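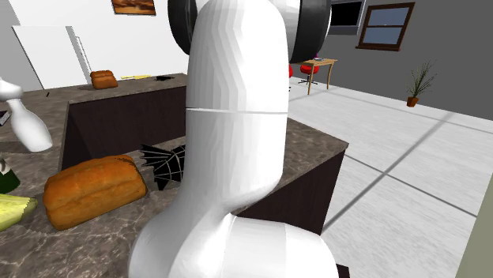
# Working next to the arm: tips for the prep kitchen

The Climlow kitchen has run with an arm on the prep line since April. These notes come from the people on shift. Shazia Bukhari collected them and Saqib Chaudhry checked the parts on settings.

**Before the shift**

- Clear the counter of anything the arm doesn't need. Phones, keys and pens go in the drawer.
- Put bread down lengthwise, one loaf to a spot, with a hand's width between it and the next thing. Two loaves touching will be treated as one.
- Stand bottles up with the label facing out. A bottle on its side rolls when the counter is bumped.
- Wipe the stone dry. Crumbs are fine, oil is not.

**During the shift**

Stay on the far side of the island while the arm is moving. If you have to reach in, press pause first and wait for the tone. Don't count on being quick.

The arm fetches and sets down. It does not judge. Somebody still has to squeeze the bread, smell the greens and decide what goes in the bin. Most of us used to do that without thinking while we carried things, so now it has to be a separate step. Do it when you load the counter and again at the midday break.

If the arm stops 4 times in one shift, write it on the sheet and call Saqib. Restarting it over and over only hides the fault.

**What has changed**

There is less walking and lifting, and more watching. Watching is tiring in its own way, so swap places every hour — the person at the desk goes to the counter, and the other way round. Put a cushion on the chair if your back complains.

Knife work is still ours. So is plating. New starters should do 13 shifts by hand before they take the controls, or they won't know what a badly laid counter looks like.

**Cleaning**

Use a damp cloth and mild soap on the white parts. Keep spray away from the joints; put it on the cloth instead. Go over the seams last with a soft brush. Bleach turns the casing yellow.

Spare cloths are on shelf 228, next to the oven gloves.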